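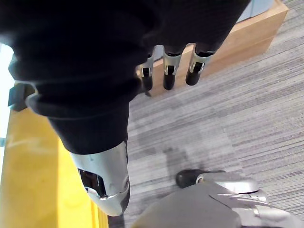 Why record the operator's own hand motion instead of writing the grasp by hand? A written grasp fits one part in one pose, while a recorded one carries the small corrections a person makes when the part sits slightly askew.

Hurnley Papers in Applied Automation, Vol. 4, p. 31

3.2 Demonstration procedure

All demonstrations were given by remote control. The operator wore the Florka glove on each hand and saw the work through the head camera of the robot, with a wrist view shown as a smaller inset. Finger angles were sent to the robot at 50 Hz. Arm motion was mapped from the position of the operator's wrists, scaled one to one, and paused whenever the foot pedal was released. The pedal allowed the operator to return to a comfortable posture without moving the robot.

The task consisted of handling black moulded parts between a yellow shelf unit and a bin near the floor. A demonstration was kept only if the operator marked it as complete and no joint limit had been reached. Those marked incomplete were stored separately and are not used in this section.
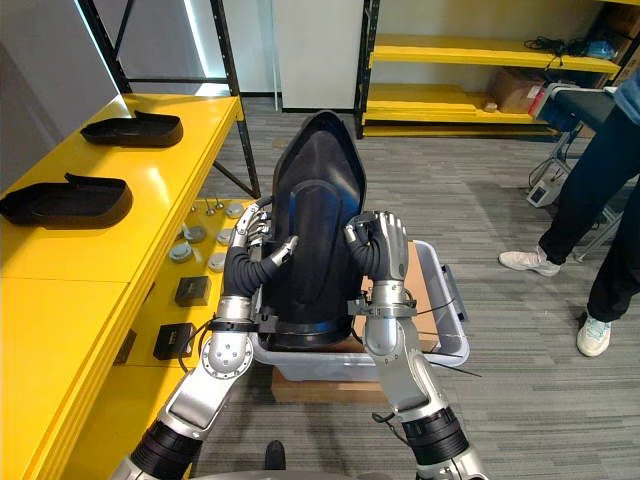 Vol. 4, p. 32

Figure 2. Two-handed grasp of a black part at the bin, seen from the head camera.

Large parts were always taken with both hands. In early trials the operators tended to close one hand well before the other, and the part turned about the first contact. We therefore asked them to bring both hands to the part before closing either. The Totau controller then limited the closing force of each finger separately. No force was fed back to the operator, who had to judge contact by eye.

Reaching to the shelf raised a different problem. From the head camera, the hand may hide the near rim of the part during the last stage of the reach, and operators slowed down or

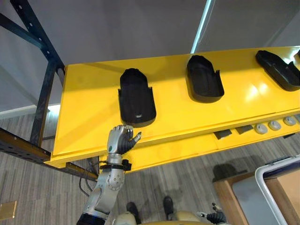

stopped at that point to consult the wrist view. These pauses are of no use to the learned policy, which tends to copy them as idle time. Following Panganiban filtering, we removed any stretch in which both arms stayed still for longer than 600 ms, and joined the remaining segments without smoothing. Finger motion during a pause was retained, as it often formed part of the grasp itself.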